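Irnano compares two grippers on one arm in household-item trial

Search news, products, firms

April 2018

Irnano has released the first results of a bench comparison between two parallel grippers, the Trelimis two-finger unit and an older model from Odukoya. Both were run on the same arm with the same controller, and both carried a small camera mounted at the wrist. The company logged 3158 grasp attempts over 19 working days.

The comparison covers packaged goods of the kind found in a kitchen cupboard: spice containers, cans, cartons and soft pouches. Irnano says it chose store-bought items over machined test blocks in order to include printed labels, lids wider or narrower than the body, and surfaces that vary from one package to the next. Each item was presented upright, on its side and upside down.

Grip force was set once per item and left unchanged between the two grippers. An attempt was scored as a success if the item was lifted, carried to a second position and released within the marked area. Slips during the carry were logged separately, along with any attempt in which the item turned between the fingers but was not dropped.

Cylindrical containers received the most attention. A round body held between two fingers can rotate around the line between the contact points, and a small tilt at pickup tends to grow when the arm speeds up. The test plan therefore includes a slow carry and a fast carry for every cylinder. The wrist camera looks out along the fingers and records the angle of the item relative to them — a measurement Irnano previously took by hand with a protractor.

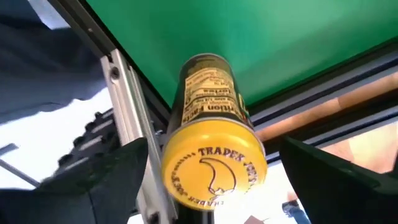
Results by item type

On cartons and cans the two grippers finished close together, and Irnano does not consider the difference meaningful. The Trelimis unit did better on cylinders in the fast carry, with fewer recorded rotations. The Odukoya unit closed faster and had the shorter cycle time on every item type. Soft pouches were difficult for both, and the company has left them out of its overall score until the force settings have been reviewed.

Label reading was tested as a side task. The wrist camera was asked to find large lettering on lids and the heading of the nutrition panel at several angles, including inverted. Large print on lids was read more often than panel text. Strong light behind the item reduced the reading rate in both cases, and Irnano plans to repeat this part with fixed exposure.

Controller and next steps

All runs used a Plendier controller with its standard motion settings. Changing grippers required a new tool weight and a new tool center point, after which the arm was recalibrated. Irnano reports that the change took longer with the Odukoya unit, which uses a separate cable for its position signal.

A second round is planned for September. It will add a different set of fingertips for each gripper and repeat the cylinder tests at a third carry speed. The full attempt log, including the failed grasps, will be supplied to both gripper makers before the second round starts. Prices were not part of the comparison.

19 shares
2 comments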